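Kitchen corner, notebook, Sunday

In at 9:30. Heating off over the weekend, so I worked with my coat on for the first hour.

Carried on with the microwave station. The bench is clear now apart from what belongs to the kitchen corner. The toaster and the two saucepans went back to the Gagnon shelf, bottom row, behind the trays. The box from Watley is still not unpacked. Packing slip says 27 pieces, order was for 27, will check when I open it.

Microwave is the white one with two knobs and the round push button underneath. The labels around the knobs are in Chinese. I have the translated sheet from Movau taped inside the back cover of this notebook, but I would like a copy on the wall too. Upper and lower knob are easy to mix up if you haven't used it before. Whoever prints the sheet, please use large type.

Kept to the pink round plate. It sits well on the turntable and the color makes it easy to see where the food has been set down. The bigger dinner plate from the Zuvgate set is too wide, it touches the side wall when the turntable goes around. Moved that one to the table-setting drawer so it doesn't get picked up by mistake. Bowls are fine, either size.

Food for the day was the burger. Bun, lettuce, cheese, patty, bun. I went through the toy food tub before starting and pulled out anything with a split seam or loose paint. Lost one tomato slice and half an egg that way. The burger is in good shape and stays in use. Wiped it with the damp cloth, no soap, let it stand on the rack while I did the door.

Door: opens fully if there is room on the left, so keep the left side of the bench free. I had the cup tray there last week and it got knocked twice. The two latch hooks on the edge of the door go into the slots beside the cavity, and both have to go in. If the lower one is only resting on the edge the door looks shut and isn't. Push near the middle until it clicks.
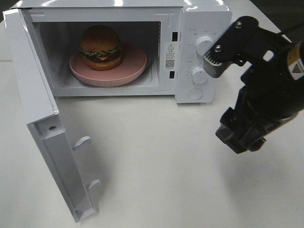 Lise Simard would put the burger in the center of the plate every time, and asked that the notebook say so, as a thing left of center ends up near the wall after half a turn and is awkward to take out. She also thinks the plate should go in first and the food second, never both together, and that the order should be the same for everyone using the corner.

Fair on the first point. I have added "center of plate" to the setup card. On the second I'm less sure. In a real kitchen you put the food on the plate at the counter and carry it over. Left both on the card for now, with a question mark against hers. We can talk about it when she is back in.

Other things:

Plug for the microwave stays out. Strip 634 is for the lamps only.

Tabletop wiped down, one gray mark near the front that doesn't come off. Tried the melamine sponge. Leave it.

Need: felt pads for the bench feet, a second damp cloth, a lid for the toy food tub. The old lid cracked across one corner and the tape isn't holding.

Left the plate in the rack and the tub on the Gagnon shelf, top row. Out at 4:15.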